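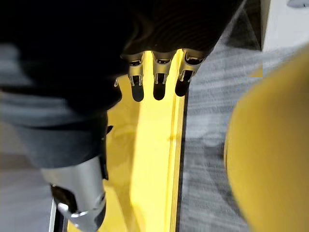
I've wanted a yellow tray for the hall table for ages, something loud enough that I'd stop dropping my keys on the floor next to it. Shop ones were either too small or a sort of sad mustard, so I painted one myself and wrote down how it went (mostly so I can do the second one without repeating my mistakes!).

## What I used

- a long, plain wooden tray, 384 mm from end to end
- Sunwood primer, white
- Ferkora enamel in the brightest yellow they do
- fine sandpaper, a small foam roller and a cheap brush for the corners
- a damp cloth and some masking tape

## Sanding and priming

Wash the tray first, even if it's new. Mine had a sticky patch where the price label had been and I didn't spot it until the primer went all beady over it. Once it's dry, sand it lightly all over, wipe off the dust and put on one thin coat of primer.

Don't skip the white primer if you're going for yellow. I tried the paint straight on to the bottom of the tray to see what would happen and it looked like weak custard, even after two goes.

## The yellow

Stir the tin properly, right down to the bottom, then put the first coat on with the roller. It will look awful. Patchy, streaky, a bit green in places. Leave it overnight and carry on.

I did three coats in the end, with a very light sand between each. Do the corners with the brush first, then roll up to them while they're still wet, or you'll get a line. My friend Khải Phùng does his with a brush all the way through and gets a lovely finish, but he's got far more patience than me.

If you want a different colour on the outside, let the yellow harden for 6 days before you put tape anywhere near it. I gave mine two and pulled a strip clean off the rim. Cue more sanding.

## Using it

Go easy for the first few weeks. Enamel feels dry long before it's properly hard, and a mug left on it will leave a ring (ask me how I know). I stuck felt pads from Tudska underneath so it doesn't scrape the table, and I wipe it with a damp cloth, no spray.

The next one's going to be for the kitchen, same yellow, but I'm getting a bigger roller first.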